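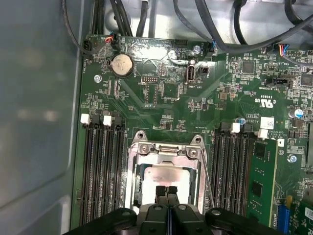

Figure 4. The wrist camera's view down into the workstation chassis, with the fingers pointing toward the processor socket.

3.2 Cell setup and daily care

The cell was built at Pranditano in a bay that had been used for hand disassembly. It has one arm, one two-finger gripper and a steel table with a clamp that holds the chassis on its side, so that the motherboard faces up. We kept the clamp from the older bench and drilled a second set of holes so that the taller Vollomum cases would fit.

The small camera at the wrist sees the fingers at the lower edge of its view and the board beyond them. To find the board we use features that stay in place between units of the same model: the mounting screws, the coin-cell battery and the corners of the processor retention frame (Figure 4). Cables were left out of the matching step. They are routed by hand in the original assembly and lie differently in every unit, and a bundle looping over the top of the board can hide a good match point. The metal side panel was a second source of trouble. It throws pale reflections that change as the arm moves, and in June we masked that side of the image for all approach moves.

Clearance is tightest near the socket. The memory slots stand on both sides of it, and the gripper body is much wider than its fingers. We set a lower limit on wrist height and let only the fingers go below the level of the slot latches. The limit is stored per chassis model and must be entered again after any change of fingers - a step that was missed twice in the first weeks.

Daily care takes 13 minutes. The operator wipes the camera window, checks the finger screws with a torque driver and runs the arm to a fixed pin on the table. If the fingertip misses the pin by more than 0.43 mm, the hand-eye calibration is repeated before any chassis is loaded. Sobia Mengal wrote the check routine, and Elis Gronow kept the log.

Over the trial the log shows 549 approach moves and 91 stops. Most of the stops came from the force limit at the wrist, which we had set low on purpose. Worn finger pads were the next most common cause. The pads harden and begin to slip on smooth metal, and we now change them every Wednesday whether or not they look worn. The first set came with the gripper. Later sets were cut in our own shop from Plinov sheet, which lasted longer but was harder to glue flat.

3.3 Repair of the wrist cable

The camera cable failed once, at the point where it leaves the last joint.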